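Workshop notebook - cables, coiling and boxing
October, started 9.40 am

Carrying on from the last entry. The Wuncombe shelf is cleared and the leads from it are on the white table for sorting. Aim for today is to settle one way of bundling the black leads so that they go into cartons at a predictable size and come out again without a knot.

Method as it stands. Lay the lead out straight on the floor first and let any twist run out of the free end. Coil from the plug end, over-under, with a loop the length of a hand. Leave a tail of 200 mm, wrap it around the middle and tuck the end back through. No tape. The tape used last year left residue on the jacket and picked up grit, and cleaning it off took longer than the coiling did.

Loop size matters more than I had allowed for. At hand length the bundle sits flat in the carton and the loops stay parallel. Larger loops fold over on themselves when the flaps are closed, and the fold goes in at the same point each time. Smaller loops load the jacket near the strain relief. The Puveo leads are stiffer than the others and won't take the small loop at all. They spring open before the tail is around.

Twist at the middle: two turns is enough for the thin leads. A third turn pulls the waist in tight and the loops fan out on both sides, so the bundle takes up more width for no gain in hold. Noted on the card.
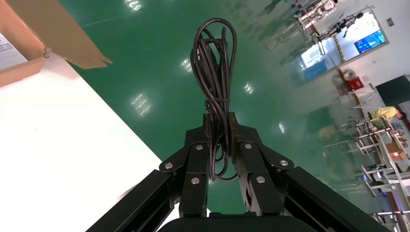 Photo: workshop notebook, cable bundling

The bundle is looped several times with the twist at the middle, and the loops stand clear of the waist. Open carton on the table alongside, flap out, printed sheet inside. The sheet stays in the carton until the lid goes down, then moves to the top of the contents. Last time the sheets ended up underneath and every carton had to be emptied to find out what was in it.

11.15 am. Length sorting. Three groups: 1000 mm, 2000 mm and 4000 mm. Anything in between gets the label of the next group down, so that a person reaching for a 2000 lead never gets a short one. The 4000 leads need a larger loop to keep the stack height down, and they go in their own carton. Do not put the short ones in on top to fill space. They work down through the long coils and have to be picked out singly.

Labels. Flag labels at the plug end, folded back on themselves, text facing out. The Ismail printer is dropping the last character on long lines, so length goes first and type second. If the type is clipped it can be read off the plug. Replacement ribbon ordered.

Continuity check before bundling, not after. I did the first batch in the wrong order and had to undo a bundle to reach the second plug. Meter on the buzzer setting, both ends, flex the lead at each strain relief while listening. An intermittent counts as a fail. Failed leads get the plug cut off on the spot and go in the scrap tub. Hanging them on a hook for repair has not worked in this workshop and I don't propose to try it again.

Floor. The green epoxy is good for laying out leads - a dropped black connector shows up against it straight away. The glare off the ceiling lights is a nuisance when checking jackets for nicks. Do that part at the table against the white top, running the lead through the fingers and turning it as it goes. Grey scuffs wipe off with a damp cloth. Cuts catch a fingernail.

Cartons. Fold the flaps outward and leave them there while loading, otherwise they catch the loops. The base wants one strip of tape along the seam and one across. Cartons already on the floor need to be checked for old labels before re-use, as two of them from the Hatum job still had the previous contents written on the side in marker.

2.30 pm. Thin leads finished. Thick ones not started. Trial with hook-and-loop ties on the Puveo leads: holds well, but the tie slides along the bundle unless it is threaded through one loop first. Worth doing for those only.

To do:
- Rewrite the card with loop size and number of turns
- More flag labels
- Cut a 1000 mm mark into the table edge strip so the short ones can be measured without the tape
- Thick leads, same method, try the larger loop first
- Find the lid for the scrap tub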